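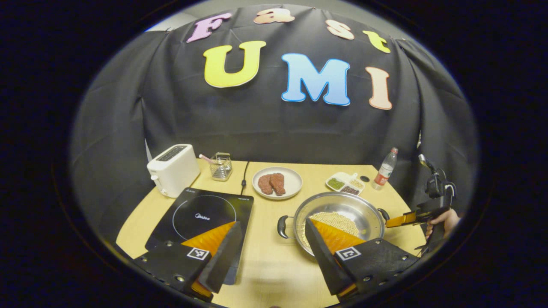

Two-handed station, wrist view: cooktop left, pot of soybeans right, one gripper by the pot's right handle.

1/ Project thread for the manipulation course, Clandden section. Our team has the kitchen table. Task: pot to cooktop, two hand-held grippers, one operator. Code name for the task set is Obura.

2/ Each gripper finger carries a square fiducial marker on its outer face. Finger width is computed from the marker pair. If one marker drops out for more than 6 consecutive frames, we discard the episode.

3/ Current count: 610 episodes kept, 80 discarded. Most of the discards are marker loss during the lift, when the wrists roll inward.

4/ Soft pads are orange, textured. Grip on the pot handles is better with the pad flat to the handle. Approaching at an angle puts the load on the pad edge and the pot rotates.

5/ Soybeans stay in the pot for all runs. They shift when the pot tilts, so a bad lift shows up in the video without any extra sensor.

6/ Adhiambo Gachanja wrote the sync script. It aligns the left and right streams on the audio clap at the start. Residual offset is 2 frames at worst, fine for this task.

7/ First policy trained on the Nillberg machine in March. It reaches both handles and closes. It then lifts the right side early. We suspect the demos, mine in particular.

8/ Next: re-record the lift segment with a slower start, same table layout. Split files are in the Bolham folder for anyone in the section who wants them.

Filed under: Robotics, Student Projects
Back to top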